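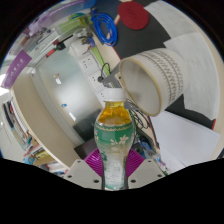
**What do I do with drinks left on the desks?** Sealed ones go to the kitchen shelf, open ones get poured out. Tea bottles like the one with the white screw cap and the green label – cap back on, stand it up, away from paper. Same for cups and tubs. Mats stay where they are.

**Loose cables?** Coil them, leave on the desk. Dont unplug anything.

**Papers?** Crumpled or not, ask first. Oduor Lema lost three pages of the Cundunow quote in June.

**Who has the recycling key?** Ehab Soliman, Trostton office, ext. 1,726 – no wait, 1726. No comma.

**When is pickup?** By 3, bags at teh back door.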